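Werkstattbuch, 10. Februar 2023

Buchbinderei, Auftrag Uredlow: Kassenbücher, Halbleinen, Rücken lose

Heute Band drei und vier auseinandergenommen. Band drei hat 172 Blatt, Papier durchweg fest, nur die ersten beiden Lagen am Falz eingerissen. Band vier ist schlechter dran. Der alte Leim am Rücken ist glashart und springt beim Biegen in kleinen Stücken ab, darunter sitzt eine Schicht Zeitungspapier. Mit Kleister eingestrichen, Folie drauf, 20 Minuten liegen lassen, dann mit dem Falzbein abgeschoben. Beim ersten Versuch war ich zu früh dran und habe am Kopf etwas Papier mitgenommen. Ist mit Japanpapier hinterlegt.

Heftung: alte Löcher wieder benutzt, auf drei Bänder. Den Faden von Athanasiadis finde ich zu dick, der Falz trägt bei Band drei deutlich auf. Für Band vier den dünneren nehmen, liegt in der unteren Schublade.
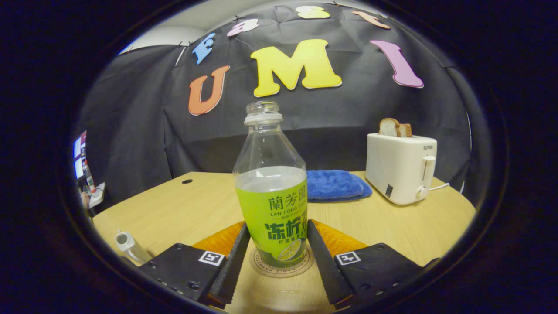 Kleister neu angesetzt, diesmal etwas fester. Der vom letzten Mal war zu dünn und hat die Vorsätze gewellt. Über 100 Gramm Pulver sind noch da, das reicht für den Auftrag. Nachbestellen trotzdem nicht vergessen, im Juli hatte Wundstead wochenlang keinen.

Das Leinen für die Rücken passt im Ton nicht ganz, das alte ist mehr grau als grün. Muster neben Band eins gelegt, bei Tageslicht geht es. Kunde soll entscheiden, bevor ich zuschneide.

Offen:
Band drei abpressen, über Nacht stehen lassen
Deckel von Band vier: Ecke unten vorn aufgespalten, leimen und einspannen
Rückenschild Band eins abgelöst, liegt in der Mappe, bitte nicht wegräumen
Pressbretter schleifen, das große hat wieder Leimreste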